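Kirnine bin-picking cell: progress report for February
Prepared for the Clasirlow programme office by Tahira Khattak
Work package 3, picking of mixed sticks from an open bin

Summary

The cell ran for part of the month and was stopped for the rest after a fault during an unattended pick sequence. Nobody was hurt. The gripper was driven into the bin floor with more force than the software should allow, one finger was bent, and the force sensor had to go back to Visser for checking. We lost 15 working days. The main task for the period, the 500-pick trial with coloured blocks, was completed late, and the second trial, with parts supplied by Plostex, has not started. We are asking to move milestone 3.2 by one month. There is no request for extra money.

What was planned

The February plan had three items: finish the 500-pick trial, fit the new cable routing on the wrist, and receive and sort the Plostex parts. The cable work was finished in the first week. The Plostex parts have arrived and are still in their cartons.

The fault

The trial was running in automatic mode at reduced speed, with Gerrit Shezi at the desk outside the fence. At 3.40 in the afternoon, on pick 79, the arm went down for a block lying flat on the bin floor and did not stop at the contact height. It carried on until the drive torque limit tripped and the controller put the brakes on. Gerrit pressed the emergency stop as well, although by then the arm was already still. He then locked the cell off and rang me.

We left everything as it was until the next morning so that the controller log could be copied before anyone moved the arm. When we did move it, it was jogged straight up in manual mode with the pendant, at the slowest speed setting, with one person watching the tool from outside the fence.

Damage was as follows. The gripper finger was bent at the tip and was replaced from stock. The bin had shifted on the bench by a few millimetres. The bench itself was sound. The force sensor passed its own self-test but read a small steady load with nothing touching the gripper, so we treated it as suspect and sent it off.

Cause

There were two causes, and either one alone would probably have given us a failed pick and nothing worse.

The first was the height taken from the camera. The bin floor is bare metal and shines under the room lights. On pick 79 the depth camera returned a patch of bad readings beside the block, and the planner filled the gap with values well below the true floor. The target it worked out was under the metal. We have since gone back through the saved depth files and found the same kind of patch on several earlier picks, where by luck the block being chosen was somewhere else in the bin.

The second was the force check. The pick program is meant to read the force sensor on the way down and stop on contact. In January we changed the program so that the sensor is zeroed before each descent. The change was written so that if the zeroing message timed out, the program went on without it, and the contact check was skipped for that pick. The log shows a timeout on pick 79. It also shows no alarm, as we had not written one. This was our mistake. The change was tested on the bench with the sensor answering normally every time, and it was not tested with the sensor failing to answer. I signed that test off.

There was also no fixed lower limit on tool height in the robot controller. One had been set in the autumn for the old, shallower bin. It was taken out when the bin was changed and not put back.

What has been done

A lower limit for the tool is now set in the controller itself, where the pick program cannot alter it. If the planner asks for anything below it, the arm stops and the operator has to reset.

A sensor timeout now stops the arm before the descent begins and shows a message at the desk. We tested this by unplugging the sensor at each stage of the cycle. The arm stopped every time.

The planner no longer fills gaps in the depth data near the floor. If too many readings are missing around a block, that block is left and another one is chosen. If there is no other one, the cycle ends.

The bin is now held with a bar clamp, and its position is checked at the start of every session. Gerrit has added this to the start-up sheet. Clamping is a stopgap and we would like a proper bolted fixture before the Plostex parts go in, as they are heavier.
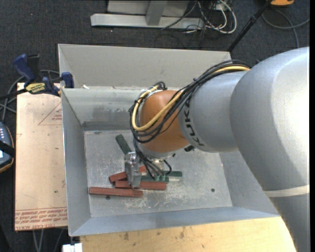
Reading time: 6 minutes

The trial was restarted once the sensor had come back and been refitted. Visser found nothing wrong with it beyond the offset, which they corrected, and their view is that it had not been overloaded past its rating. We rechecked it ourselves against known weights before the first run and will do so again at the end of each week until the end of March.

For the restarted trial we began again from pick 1. The picks made before the fault are kept on file but do not count towards the result, because the program is no longer the same. All runs were attended, with one person at the desk and nobody inside the fence while the drives were on.

Results

The 500 picks were completed in the last week of the month. No pick went below the height limit. The sensor timeout stop came up twice. Both times the arm halted above the bin as intended, and both times the sensor answered normally after a reset. We do not yet know why it is timing out. The cable to the sensor shares the wrist bundle with other lines and bends sharply when the wrist is turned, so that is the first place we will look. It may have been made worse by the new cable routing, which went in shortly before the fault. I would not put it more strongly than that until the cable has been swapped and the runs repeated.

Skipped blocks are now the main weakness. The stricter depth rule means the planner often refuses a block lying flat on worn metal, and at the end of a session there are usually a few left that it will not attempt. Blocks resting on others are picked without much trouble. A matt lining for the bin would help. We have tried a sheet of grey card, which worked well until the gripper tore it. Gerrit is getting prices for a thin rubber mat.

Cycle time is longer than before the fault because of the extra checks. We have made no attempt to win this back and do not plan to before the timeouts are explained.

Safety review

The fault was entered in the site incident book on the day. The site safety officer visited the following week and agreed with the findings above. She raised two further points. The emergency stop at the desk was within reach but partly hidden by a monitor, and the monitor has been moved. The risk assessment still referred to the old bin, and a new version has been written and signed.

She also asked that any change to the pick program touching the force check or the height limit be tested by someone other than the person who wrote it. We have accepted this. In a team of our size it means that Gerrit and I test each other's work, and a change will normally wait a day or two for it.

Costs

The period's spending on the finger, the sensor check and carriage came to 872 pounds, which has been met from the maintenance line. The bolted fixture and the mat will come from the same line. Staff time lost to the stoppage has been absorbed and is not being claimed.

Effect on the plan

Milestone 3.2, the first trial with Plostex parts, was due at the end of March. We ask to move it to the end of April. Milestone 3.3 is not affected if that is agreed, though the slack before it will be gone. Plostex have been told and have no objection, provided their cartons are kept dry.

Next period

Swap the sensor cable and repeat a shorter run to see whether the timeouts stop. Fit the mat. Draw up and fit the bolted fixture. Open and sort the Plostex parts, and take depth images of them in the bin with the arm parked, before any picking is tried.

Unattended running will not be resumed in the next period. If the cable proves to be the cause we will write to the programme office with the evidence and ask for it to be considered again.

Decision needed from the programme office: agreement to the new date for milestone 3.2.

Attachments held by the project and sent on request: controller log for the day of the fault, depth files for picks 1 to 79, revised risk assessment, Visser check sheet, start-up sheet.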